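5.2 The open day

Every lab demonstration is also an experiment, whether or not anyone has approved the protocol. Our open day in February ran for one afternoon, and the visitors arrived in groups of 18 to 22, most of them with firm opinions on what a robot ought to do next. The arm was running the Cirnari picking software, the same build we had tested for 1000 grasps in the previous section, and we let the public choose the order of the items.

This was a mistake with useful results. In our own trials we tend to ask for objects the system likes. Visitors asked for the bottle. They asked for it again after a failed grasp, with visible pleasure, and one child from the MacKinnon school group wanted to know if the robot was "still thinking or just sad." We had no status light that settled the question, and we have since added one.

Of the 50 public requests we logged, a large share went to clear or soft items, which our planner ranks last (Figure 7). We therefore treat the open day log as a separate test set and report it without tuning. The scores are lower. The applause, which we did not log, was higher for near misses than for clean picks.
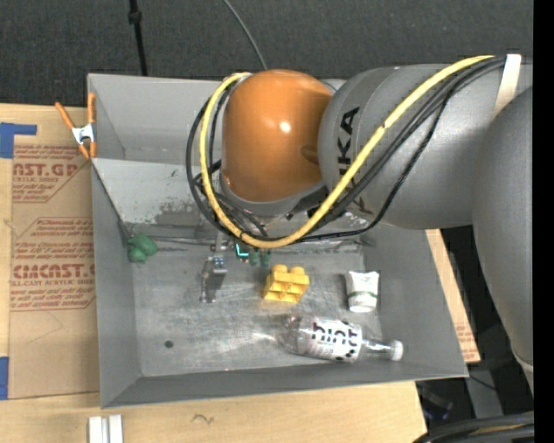

By Pranab Sikder, Nernard

Figure 7. The KUKA arm over the metal bin, with a clear bottle lying on its side in front of a yellow toy block and a small white squeeze tube. Requests for each item are listed in Table 4.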